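Home | Music | Gigs | About

So the new Undance record finally landed in my letterbox and I've had it on all week (sorry, neighbours!). 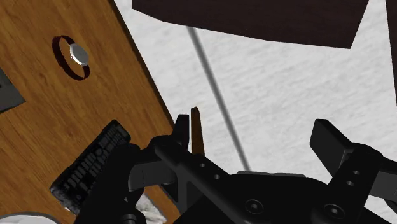 Side one is the slow side, nine minutes of fiddle before anybody sings. I lost all track of time in it, and a dark red watch strap lying in a loop is my favourite colour match for the sleeve.

Finbarr Cullinane wrote most of it in Etville.

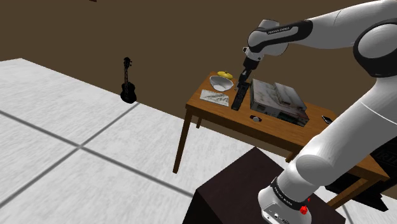 Is it better than Grakine? I still reach for Grakine first, but this one's growing on me.
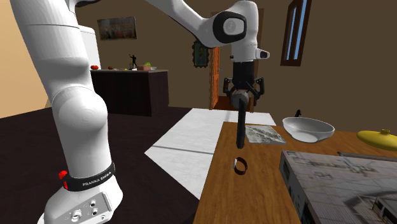
Next gig

Deschamps, in November.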